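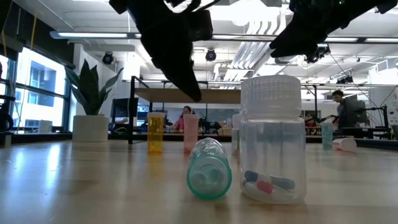 4. Handling Transparent Containers in the Planning Stack

4.1 Problem setting

The container tasks in this study are hard for software before they are hard for hardware. A clear or tinted bottle returns little reliable depth, and what it does return often belongs to the surface behind it. A planner that trusts such a measurement will place the grasp point too far away, or will find no object at all and route the arm straight through it. Earlier versions of our software suffered from both faults. This section describes the changes made to perception, grasp selection and motion planning in order to deal with them, and sets out the tests used to judge the result.

Figure 3 gives a typical view available to the system before a grasp is chosen. The two fingers are open over a wooden tabletop. A large clear jar with a white ribbed screw cap holds two markers, and several smaller bottles are placed near it, some upright and others lying on their sides. One small bottle is partly hidden by the jar. The glossy table surface carries pale reflections of the ceiling lights, and the room remains visible through the wall of the jar.

Figure 3. Container task workspace, seen with the gripper open.

4.2 Perception

The perception module, Stestska, takes colour images from a fixed camera and produces a list of object candidates. Each candidate has a mask, a class, a pose estimate and a confidence value. Depth is treated as optional evidence. Where the depth reading within a mask disagrees with the known height of the table plane, the reading is dropped and the pose is worked out from the outline of the object and the line where it meets the table.

This approach depends on good masks, and reflections are the main threat to them. A pale streak on the table can look very much like the edge of a clear bottle. We therefore trained the mask network on 3333 labelled images of the workspace, in which streaks and other reflections were given a class of their own. Giving reflections a separate class proved more useful than treating them as background. It allowed the network to report that it had seen a bright edge and had judged it to be light on the table, and that judgement could then be checked by the operator in the review tool.

Contents seen through a clear wall need separate treatment. An item inside a jar is a valid object, but it cannot be reached from the side, and with the cap in place it cannot be reached at all. Stestska records a containment link whenever one mask lies wholly within another and the outer mask belongs to a transparent class. The rule is simple and can fail when an object stands directly behind a jar. To reduce these errors, the link is accepted only if the lower edge of the inner object lies above the contact line of the outer one and within its width. Disputed links are passed to the planner as unknown, and the planner must treat the inner object as out of reach until the link is settled.

4.3 Grasp selection

Grasp candidates are produced by the Ernetcombe library and ranked by a cost with three terms: finger clearance, expected closing width, and the angle between the finger surface and the axis of the container. Upright bottles are approached from above, with the fingers closing on the cap or the neck. For a bottle lying on its side the fingers close across the body, and the wrist is turned to match the estimated axis.

The axis estimate is weakest for short bottles seen nearly end-on. In that view the outline is close to a circle, and a small change in the mask can turn the axis by a large amount. The library now reports a range of possible axes for these objects. If the range is wider than 30 degrees, the candidate is held back and another object is attempted first. The held candidate is estimated again after each completed move, as the removal of a neighbour will often expose more of its outline.

Partly hidden objects are handled in the same way. No attempt is made to complete the unseen part of the mask. A hidden bottle is entered in the collision model as an upright cylinder with a generous margin, and no grasp is proposed for it while the margin overlaps that of another object.

4.4 Motion planning and control

Paths are generated by Balogun, a sampling planner that works on the cylinder model described above. The jar is usually the tallest item in the workspace and has the greatest effect on the path. Balogun raises the fingers above the highest known object before any sideways movement and keeps them open until the final descent. Both rules cost time. They were kept after trials without them led to contact between an open finger and a neighbouring container, most often on the return path.

The final descent is controlled by position until the fingers reach the closing height, and by motor current after that. The current limit is set per class. Thin-walled bottles deform before a firm grip is felt, so a single limit for all containers gave poor results: a value suited to a screw cap was too high for the body of a pill bottle. Classes with no tested limit take the lowest value in the table.

All messages between modules are stored by the logging tool Dumum, together with the camera image that gave rise to them. A run can be replayed from any message onwards, with one module replaced by a newer version. Most of the faults discussed in this section were found by replay, without further use of the arm.

4.5 Test procedure

The software was frozen on 09/06/2025 and was not altered during testing. Each of 17 layouts was drawn up in advance by Eirlys Samuel, who took no part in tuning the planner, and each was attempted with the blinds open and again with the blinds closed. A trial was counted as a success only if the requested container was lifted and set down in its target area with no contact with any other object. Trials stopped by the operator were counted as failures, whatever the cause.

We did not test wet containers, containers with loose caps, or stacks. The containment rule in Section 4.2 was tested with capped jars only. Open jars would require the planner to consider a grasp from within the rim, and the present cost function has no term for this — the clearance term as written would reject every such grasp. An extended form of the function is given in Appendix B.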